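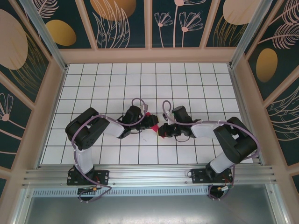 Welcome back, everyone, to the second half of our unit on learning from demonstration. Last time we stayed with one arm and one gripper, and I promised that things would get messier once we added a second. The method we're looking at is called staged handover cloning, and it came out of the Duvley project, where Bello Abubakar and Niilo Väisänen spent the better part of a winter trying to get two arms to agree on where the middle of the table is. With both arms mounted on the same rail and bending inward, the grippers come nearly together over the centre of the tiled floor, each with its bit of red, and that small gap between the two red pieces is where nearly all of the interesting error lives. So please keep that gap in mind as you read — I'll come back to it more often than you'd probably like!

## Why two arms are harder than twice one arm

It's tempting to think of a two-arm policy as a pair of one-arm policies that happen to share a room. I thought so myself for a good while, and for some tasks you can get away with it (sorting into separate bins, say, where the arms hardly visit each other's side). A handover is different. The giving arm has to be still at the moment the receiving arm closes, and a wrist that's a few millimetres out on one side can be perfectly fine or completely hopeless depending on what the other wrist is doing.

In symbols, if the left arm's pose error is *e_L* and the right arm's is *e_R*, both measured in the same rail coordinates, what we care about is the relative error:

*e_rel = e_L − e_R*

Have a look at what happens when both errors point the same way. They cancel, and the handover goes through even though both arms are in the "wrong" spot. When they point in opposite directions they add up. A loss that punishes each arm separately can't tell these two cases apart, and that is the whole motivation for the method.

## The method, in stages

Bello and Niilo cut each demonstration into three stages and gave each its own weighting:

1. **Approach.** Both arms travel toward the middle. The loss is the ordinary per-arm one from last lecture.
2. **Meeting.** The grippers are close. The per-arm terms are turned down and a term on *e_rel* is turned up.
3. **Parting.** One gripper opens and both arms withdraw. The per-arm terms come back, with a small penalty on moving before the opening is finished.

The switch from one stage to the next isn't labelled by hand. It's set by the distance between the gripper tips, smoothed over 12 time steps so that a bit of jitter doesn't flip the stage back and forth. You'll meet this trick again in the assignment, so it's worth drawing yourself a little graph of the distance over time and marking where the changes fall.

## What they found

The training set was 3,208 demonstrations, all gathered by people steering the arms by hand. With separate losses, the policy completed 67 per cent of its test handovers. With the staged loss, failures in the meeting stage dropped by 9 percentage points, and the approach stage was left more or less where it was.

I'd ask you to be a little careful with that last number. It's a change in one kind of failure, so you can't simply add it to the 67 and call it a day. A run that survives the meeting stage can still go wrong at parting, and quite a few did. (We lost half a tutorial to this last August, so I'm raising it early.)

There's a calibration point too. The relative term assumes both arms report their poses in the same coordinates. If one base has shifted slightly along the rail, *e_rel* will be off by a constant, and the policy will learn that constant very faithfully. Niilo's habit was to touch the two tips together before every session and write down the offset, and I'd encourage you to pick that up for your own lab work.

## To think about before the tutorial

- Suppose the smoothing window were made much longer. Which stage would suffer first, and what would you expect to see the arms do?
- Sketch a case where *e_rel* is zero and the handover still fails. Orientation is a good place to start.
- Would the method carry over to passing something floppy, like a tea towel? I've changed my mind on this twice, so I'd love to hear your arguments.

Bring your sketches along, rough ones are fine, and we'll work through the parting penalty together on the whiteboard before starting on the assignment.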